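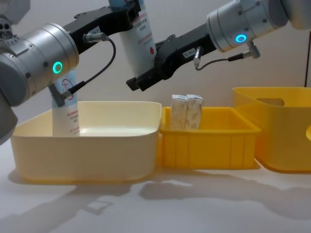 Chapter 9: When a Handoff Fails

A handoff is the moment when one arm gives an object to another. For a short time both grippers may be touching the same part, and the controller has to decide which of them is responsible for it. Most dropped items in two-arm sorting cells are lost in that short time. The goods are often light and ordinary, such as the white and light blue bottle clamped in the gripper, and losing one costs very little. The fault behind the loss can cost a good deal more.

This chapter follows one fault at a packing site run by Oltetti. The cell moved small pharmacy goods between open bins. In April, after 300 cycles without a stop, the left arm let go of a tube before the right arm had closed on it. The tube fell and the program went on. The right arm carried nothing to the next bin, and the log recorded a good transfer. 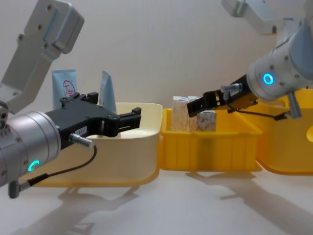 Snežana Vasić, the technician on shift, found the tube on the floor and pressed the stop button. She then read back through the last 100 cycles and found nine more transfers in which the release signal had come early. In those nine the tube had been caught anyway. A fault of this kind is called a masked fault – it is present, but the result looks correct.

The cause was a timer. The release step waited 200 milliseconds and then opened the left gripper, whether or not the right gripper had reported contact. Qusai Akl, who reviewed the program, replaced the timer with a contact check and added a stop if no contact was reported.
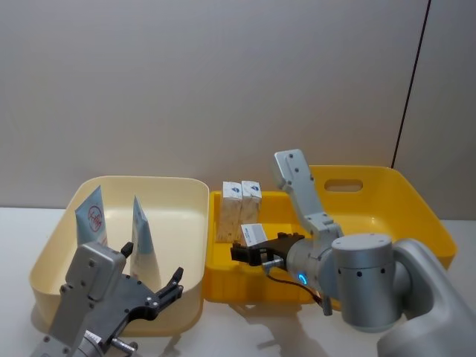 9.1 What the Chapter Covers

We begin with the signals exchanged during a handoff and the order in which they must arrive. We then look at grip force on soft packaging, and at safe entry to a cell after a stop. An arm that is standing still may be waiting for a signal, so power to the drives must be locked off before anyone reaches in.
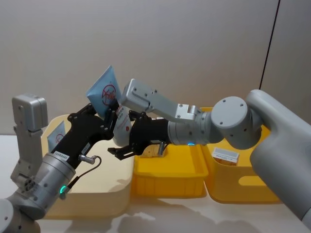 Figure 9.4 A light blue tube held by the left gripper, with the jaws of the right gripper open near its white end.

Before reading on, write down the signals you would expect each gripper to send during a transfer. You will need the list in Section 9.2.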